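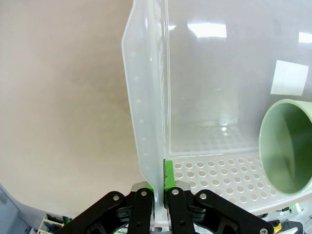
Green pads on the side wall of the bin, mug inside

Re: [grippers] Anyone tried the Caron finger kit?
05/04/2026

On the grippers list, a member wrote:
> We're thinking about the Caron finger kit from Usisside for our two arms.
> The page says it handles thin walls and cups with the same pads. Is that
> real or is it brochure talk? Also curious how painful the swap is, and
> whether you need their software. We run everything through Etach and I
> don't want to change that.

Hi all,

I can take this one! We've had the Caron kit on trial and I've been meaning to write it up, so thanks for the push. I don't work for Usisside and we got the same trial terms as anyone who fills in their form.

Our job is kitchen and household stuff: cups, mugs, plastic bins and baskets. Objects that look easy until you try to hold one by a thin edge. With the old flat fingers we had a lot of slow sideways creep on bin walls, where the grip looks fine and then the wall slides out as soon as the arm changes direction. The green pads are a big improvement on that. Over our first 6 sessions I only had to re-teach the bin grasp 2 times, and both were my own fault for coming in at an angle.

Cups are where I had the most fun. A tapered cup wants to squirt upward if you squeeze low down, and the pads have enough give that you can back the force off and still keep hold of it. I went in expecting to keep a second set of fingers for cups and so far I haven't needed them. 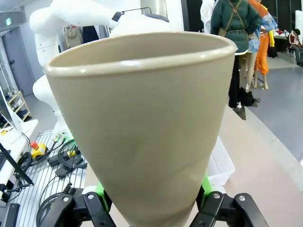 Fitting and setup

The swap took me 9 minutes per gripper once I'd done the first one. The first one took a good deal longer, mostly looking for the right driver. Fasteners are ordinary screws, no odd heads. Put a tray under the arm before you start – they are small and they roll.

You do not need the Vorkance software. It comes with the kit and it has a nice wizard for finger length, but I typed the new tool offset into Etach by hand and that was that. If you skip the wizard, check your closing width too. Ours was off at first and the fingers met harder than I liked.

Things I'd like to see changed:

- The pads pick up dirt. I wipe ours down at the start of the day and again after lunch.
- Replacement pads only come in packs of 8. Fine for us, a bit much if you have one arm.
- The printed guide skips the torque values. They're in the download, on the last page of course.

None of that would stop me. What I haven't properly tested yet is small flat stuff, anything lying on the bottom of a basket where you have to come straight down between the walls.
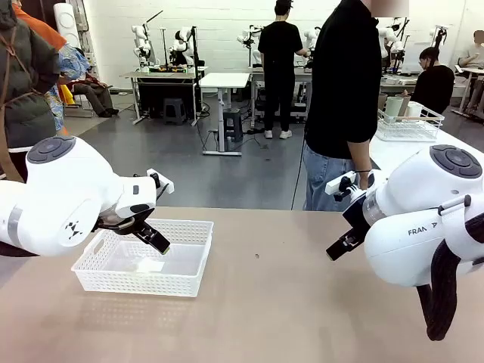 My feeling is that the fingers are slim enough for it, and the question is more whether the pad tips can get under a thin edge without folding it. If anyone here has done flat items with Caron, please post your settings, I would love to start from something other than zero.

On price, ask them for the two-arm quote. It wasn't on the page when I looked, and it made enough of a difference that we're planning to keep the kit when the trial ends in August. Happy to send my Etach offsets to anybody who wants them, just reply on the list so they end up in the archive.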